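The Long Afternoon of the Dining Table 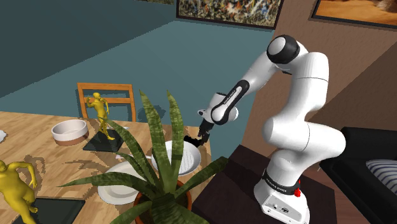
What the showroom knows

There is a moment in every furniture showroom, usually about three in the afternoon, when a couple stops in front of a dining table and goes quiet. They have come in for a lamp. They do not need a table. They have one at home, under the mail. But they stand there with their hands resting on the timber, and you can see them hosting a dinner for ten people, most of whom they haven't met yet.

I have been that couple, or half of it, on two occasions. The first time we escaped with a lamp. The second time we bought the Hoviler, a slab of oak with legs like a draught horse, and spent a December evening trying to get it around the corner in our front hall. It now lives in the room it was meant for, minus a small piece of the door frame, and in the years since it has hosted a great many laptops.

The dining table is the most aspirational object most of us will ever own. A bed gets used for what it's for. So does a fridge. A dining table is bought for Thanksgiving and Christmas and then has to find something to do with itself for the rest of the year, like a retired hockey player who has been given a desk at the bank.

A short history of somewhere to eat

For most of the time people have been eating indoors, there was no dining table, because there was no dining room. There were boards. Boards went on trestles, food went on the boards, and when everyone was done the lot was stacked against the wall so that the hall could be used for sleeping or arguing. We still speak of room and board, and of boards of directors, who are named after a plank.

The permanent table was a way of saying you had space to waste. If you could afford to leave a large piece of furniture in the middle of a room between meals, you were doing well, and if you could afford a whole room to go around it you were doing very well indeed. By the Victorian era the idea had worked its way down to anyone with a mortgage and a sideboard. The table grew leaves. The leaves went into the closet behind the vacuum, where they remain.

My grandparents' house had a dining room nobody under the age of twelve was permitted to enter with a beverage. The table wore a felt pad, then a plastic sheet, then a lace cloth, then a second plastic sheet. I ate off it for nineteen Christmases and could not have told you what colour it was. When the house was finally cleared out, we peeled it like an onion and found a walnut top in absolutely perfect condition, having been protected from every pleasure a table can have. It sold for 70 dollars to a man who wanted the legs.

The great flattening

Then came the open plan. Sometime in the last few decades we decided that walls were the thing standing between us and happiness, and took them out. The dining room went first. What was left was a dining area, meaning a table parked between the couch and the island with a light fixture over it to show where the room used to be.

The island deserves some of the blame. It began as a modest surface on which to chop things, and it has since become the place where children eat, where guests lean, where wine is opened and where the real party takes place while the host calls plaintively from the table that everything is getting cold. I have been to dinners where the table was set with linen and three kinds of glass and we never got there. The cheese came out and that was that. We stood for four hours in our good shoes.

Designers have noticed. Brallard, which used to make the sort of table you'd sign a treaty on, now sells one called the Drift that goes up and down at the touch of a button, so that it can be a dining table, a standing desk and, I suppose, a very slow elevator for a casserole. The catalogue calls it a "living surface." My living surface has a ring on it from a paint can.

The Drift is lovely, for what it's worth. I tried it in the store. I raised it, I lowered it, I raised it again, and a salesperson came and stood near me in a way that suggested I was not the first.

What we do there now

Ask people what happens at their dining table and they will tell you about dinner, in the same spirit in which they tell the dentist about floss. So over one winter I kept a record of ours. I wrote down everything that spent a night on it, and when I gave up there were sixty-one entries on the list, of which food accounted for a handful and one of those was a gingerbread house that had passed out of the category some time before.

The rest was life. Tax slips. A jigsaw of a covered bridge, with so much sky in it that it stayed for most of a month. A toque, drying. Another toque, its origins a mystery. Library books, overdue library books, a carburetor from a snow blower sitting on a flyer from the hardware store. A science fair project on mould, which I asked to have moved and which was moved, to the other end. A sewing machine borrowed for one hem.

I had meant the list as an indictment. Reading it over, I found I was rather fond of it. Everything on there had been put down because somebody wanted it to be where the others would see it. You don't leave a permission form in the basement.

A filing cabinet has a system. The dining table has geology. The top layer is today, and by digging carefully with one hand while holding your supper in the other, you can get back as far as the fall.

The case for the big one

Which brings me to the question of size, about which people in the trade are pleasingly blunt. The woman who sold us the Hoviler told us that everyone buys for the number of people they wish they knew. Small tables, she said, come back less often. Nobody returns a table because they couldn't fill it, though, either. They would have to admit it at the counter.

The sensible advice is to measure. You want enough room behind each chair for a person to get out without the next person having to stand up and join in. You should tape the outline on the floor and live with it for a week. We did this. We stepped over the tape politely for two days and then walked through it, which ought to have told us something about how much table the room could take.

But I'd still argue for the big one, if you can get it past the front hall. A small table must be cleared before it can be used. A large one only has to be shoved. On an ordinary night in our house four people eat at the east end of the Hoviler like passengers at the back of a ferry, with the cargo piled up ahead of them, and it works perfectly well. Somebody pulls out the spelling words from under the placemats. Somebody finds the scissors.

A friend of ours went the other way and bought the Nimier, a little round pedestal number that seats four if they like one another. It's a beautiful object. It is also always clear, because there's nowhere to put anything, and as a result the entire contents of their lives have migrated to the stairs.

On refinishing, briefly

Sooner or later the table owner will think about refinishing. The urge comes on in spring, along with the urge to run. You look at the white rings, the fork marks, the place where a child learned long division without anything under the paper, and you think: a weekend, a bit of sandpaper, a tin of oil.

I got as far as the tin of oil. It's a Baptista, in a shade called Harbour, and it cost more than the paint for the bathroom. The instructions are reasonable. You sand with the grain, you wipe, you oil thinly, you wait, you oil again, and in between you keep everything off the surface for three days.

I read that line several times. Three days, with nothing on it. I went and looked at the table, which was holding at that moment a printer, half a kite, the good colander and a bag of grass seed, and I tried to think where all of it would go. I thought of the stairs.

The tin is on the table now, down at the west end. It has been there since May. The kids use it to hold down the corner of the map.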